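Speaker notes, 18th September
Cumberg Arts Center, upstairs room
Running time 40 min plus questions. Water on the lectern. Slow down!

# The Callback: How a Joke Comes Home

## Opening (no slide, house lights half up)

Walk on, put the notes down, start talking before the clapping is finished.

Good evening. I want to talk tonight about my favorite thing that happens in a comedy show, and it usually happens near the end. The comedian says a word. It might be "lasagna." On its own there is nothing funny about it. But forty minutes ago there was a story with a lasagna in it, and everyone had put that story away and moved on to airports and mothers-in-law, and now the word drops in out of nowhere and the whole room goes up.

Pause. Let them think of one they remember.

That's a callback. I've been watching stand-up for most of my life and performing it for part of my life, and I still get goosebumps when somebody lands a good one. I get them writing about it. I got them typing this.

(Say hello to the back row. The sightlines are bad from the pillar, so move left during this bit.)

## Who I am, quickly

Keep this under two minutes. Last time it ran to six.

I did clubs for 10 years. I was a pretty good middle act. I opened, I hosted, I drove a lot of other comics home. I now write for other people and teach a class, and the class is where most of this talk comes from, as I had to work out how to explain something I'd only ever done by feel.

My first paid spot was at a room called Unetti, over a pasta place. The stage was a pallet with carpet on it. The kitchen bell rang whenever an order was ready, and you could hear it clear as day through the floor. I did four minutes on my driving test. The bell rang in the middle of my best line and I said, "That's my ride." Small laugh. Then it rang again right at the end of my set and I just looked at the floor and said, "Coming!" and got the biggest laugh I'd had up to then.

I had no idea why it worked. I went home and wrote it down word for word as if it were a magic spell.

## What the audience is doing

Slide 2, the one with the arrow.

When a crowd laughs at a callback, they're doing part of the work themselves. You give them one end of the string and they pull. They have to remember the first story, match it to the new one and see the join, all in about the time it takes to blink. I love that. It means the laugh partly belongs to them.

It also means the people who came in late are lost. You can see it happen. Somebody gets back from the bar, everyone around them is falling about, and they turn to their friend with that "what? what?" face. Be kind to those people. I've been those people.

Ask the room: has anyone here repeated a joke to a friend the next day and had it die? Hands up. Okay, keep your hand up if it was a callback. (There are always a few. Pick someone cheerful and ask them to try it again now, if they're game. If it dies, lead the clapping.)

## Distance

How far apart should the first mention and the callback be? This is the question I get most in class and I have a real answer now, or at least an answer I believe.

Far enough that they've stopped holding it. If you mention your uncle's boat and then mention it again two lines later, that's only a repeat. It can be funny, but it's a different kind of funny. The crowd still has the boat in their hands. You want them to have set the boat down and walked off.

But there's a limit at the other end too. I once planted something in the first minute of an hour show and brought it back in the last, and I was so proud of it, and there was one single laugh from one single man. He had seen the show the night before.

Tell the Suominen story here. Short version:

Suominen was a double act I used to share bills with, a brother and sister, very dry, hardly moved. They had a bit about a missing glove. First mention, eight minutes in, almost thrown away. Second mention at the midpoint, just a question: "Did you ever find it?" "No." Then they finished the whole set, said good night, walked off, and the sister came back on wearing one glove. No words at all. She picked up her water and left.

I must have seen it 18 times. I laughed every time and I knew it was coming every time. I used to stand at the side so I could watch the crowd get it, row by row, front to back.

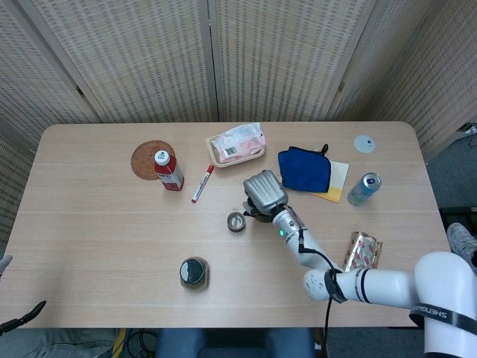

The second mention is the part I want you to notice. It gets a small laugh by itself, but its real job is to keep the glove warm. Without it, the third one is too far from the first. With it, the audience has been given a fair chance. I call that the reminder, and once you start listening for it you'll hear it all over the place, in sitcoms, in wedding speeches, in the way your grandmother tells the one about the goat.

Drink of water.

## Choosing what to bring back

Slide 3.

My students nearly always try to bring back their best punchline. I get it. It worked once, so why not spend it again? But a punchline has already gone off. The thing to bring back is usually a bit of the furniture from the setup. A name. The color of a car. Something the crowd took in without being told it mattered.

It should be short to say. One or two words is perfect. And it should sound like itself, so that it can't be mistaken for anything else. "The dog" is weak. "Fasolix" is strong.

(Fasolix gets its own story, below. Don't give it away here!)

I'd also say don't plan all of them. Some of the best ones come from the night itself, from a dropped glass, or a man in the front row who said he works in gravel. Listen when people answer you. So many comics ask somebody what they do for a living and then don't hear the answer, as they're busy lining up the next line. The gravel man is a gift. Put him in your pocket and keep going.

## Fasolix

This is the long one. Sit on the edge of the stage for it.

Cormac Flanagan and I were on a small tour together in June, one of those tours where you're in a different town every night and the towns blur. Cormac closed the show. He is the best live comic I've ever worked with and I've told him so, and he hated it.

In one town the theater had a sponsor, a local firm called Fasolix, and we had to thank them from the stage. It was in the contract. Neither of us knew what Fasolix did. I went on first and read the card exactly as written, "Tonight's laughter is supported by Fasolix," and there was a sort of puzzled silence, and I said, "Ask your doctor." Nice laugh. On I went.

Cormac heard it from the wings. He didn't touch it at the top of his set. He did his opening, he did the hospital material, and in the middle of the hospital story, the nurse comes in and says they've tried everything. He stops. He looks at the ceiling for what felt like a week. "Well," says the nurse. "Not everything."

He never said the word! He let 267 people say it inside their own heads. The laugh came up in one piece, and then there was a second one on top of it as people realized he wasn't going to say it. I was standing in the dark with my coat half on and I just sat down on a speaker.

Give them a second here. Don't rush into the next bit.

What gets me about that is how generous it is. It was my line, from my set, and he built the house on it. He trusted the crowd to remember. And he left a gap exactly the right size for them to fill.

## Try it (if time, otherwise skip to the end)

Pairs. Two minutes each. Tell your partner what you did this morning, any old thing, breakfast, the bus. Partner listens and picks one object from it. Then the partner tells a story of their own, about something totally different, and has to get that object in at the finish.

- It doesn't need to be funny. Say this twice, people freeze up.
- Walk around. Eavesdrop shamelessly.
- Get two or three pairs to share with the room, loud ones first.
- If someone from the exercise says something good, WRITE IT DOWN for the close.

## Close

Thank the center, thank the sound desk by name (check name before going on).

Mention the class, once. Sign-up sheet is by the door, beginners very welcome, you don't have to want to be a comedian. We've had a dentist and a couple of teachers, and they were terrific.

Then questions. Likely ones:

*Can you use someone else's line, as Cormac did?* On the same bill, with a friend, yes. Tell them after, and buy the drinks.

*What if the callback fails?* Keep walking. They may think it was just a sentence.

*Is there a limit?* I try to stop at three for one item. I have gone to four and felt the room get tired of me.

Last thing before leaving the stage: if the kitchen downstairs is open and anything rings, clatters or beeps, look at the floor and say "Coming!"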